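The first thing Thirumalai Sastry told me about flatbread is that I was scared of my own stove. He was right! I'd been cooking everything over medium heat for fifteen years, on the theory that medium is where mistakes happen slowly, and my flatbreads had the personality of a coaster.

I met him at the Saturday market in Vaughan, where he sells stuffed parathas out of a stall barely wider than his griddle. By the time I got there the line was past the egg lady and the potato ones were gone. (Get the potato ones. Go early. I have now said this to everyone I know.) I ate a radish one standing up, burned the roof of my mouth, and got back in line for another.

So I asked if he'd teach me, and he said sure, come over at 5, bring flour.

I brought the wrong flour, of course. I'd grabbed a big bag of bread flour, and he looked at it the way my grandmother used to look at margarine. What you want is atta, the finely ground whole wheat kind, and he buys his from a little mill in Pascombe that will sell you a paper sack if you knock on the side door. We used 500 grams, with warm water added a splash at a time until the dough felt like an earlobe. Then it sat under a damp towel for half an hour while we drank tea and argued about pickles.

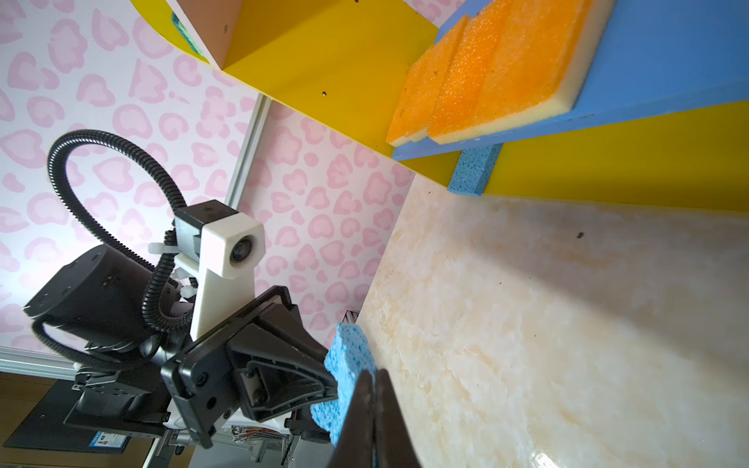 *Blue sponge, cream and peach marbling.*

Now, the pickles. Thirumalai is a lime man. I grew up on mango, and I'm not switching, but he did spoon some of his two-year-old lime pickle onto a saucer for me and I went quiet for a minute. It was nearly black, sticky, and sour in a way that made my ears move.

Rolling is where I fell apart. You pinch off a ball, flatten it, put a lump of filling in the middle, gather the edges up like a drawstring purse, and then roll the whole thing out again without it bursting. Mine burst. The second one burst too. The trick, I finally learned, is to leave the center of the disk a bit thicker than the edges, and to squeeze every last drop of water out of the radish before it goes anywhere near the dough. Salt it, wait ten minutes, squeeze, then squeeze again because you didn't do it hard enough. 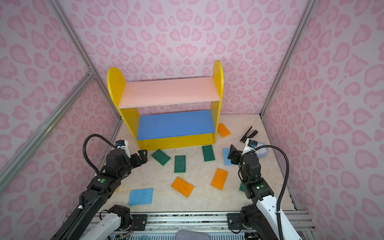

And then the heat. His griddle sits at some 600 degrees before anything touches it, and the bread is on and off in a couple of minutes, with a brush of ghee on each side and a good press around the rim so it puffs. I flinched at the smoke. He opened a window and handed me the next one.

I've made them four times at home since then. My neighbor Sérgio Pinheiro, who bakes sourdough and has opinions, ate three with yogurt and asked whether I'd consider leftover salt cod as a filling. I said absolutely not. We tried it on Monday with a lot of cilantro and a green chile, and I'm sorry to report that it's my favorite so far.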